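3.2 Lidded containers
3 min read

Storage cans were treated as a separate class from jars and cartons.
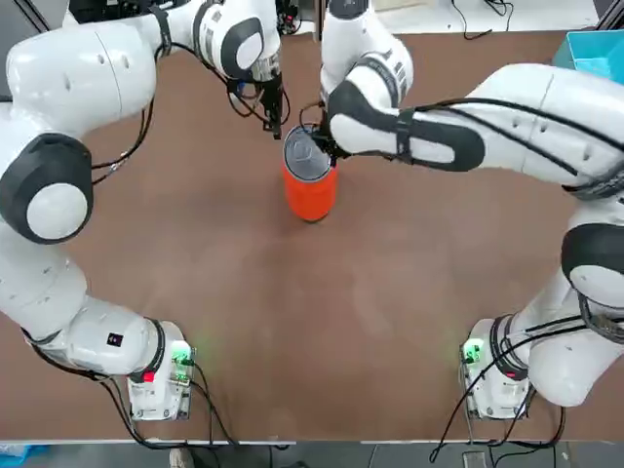

Figure 4. Orange can with a silver-grey lid, upright on a brown tabletop.

The household survey by Marchetti (Plurnel, January 2018) listed 153 cans among 582 kitchen containers. Lids were grouped by fit – push-on, screw or hinged – and rim diameter was measured at two points. Cans with dented rims were kept in the sample but marked, as a dent changes the force needed to lift the lid. Of the cans listed, 45 held dry goods and 20 were empty. The contents of the remainder were not recorded.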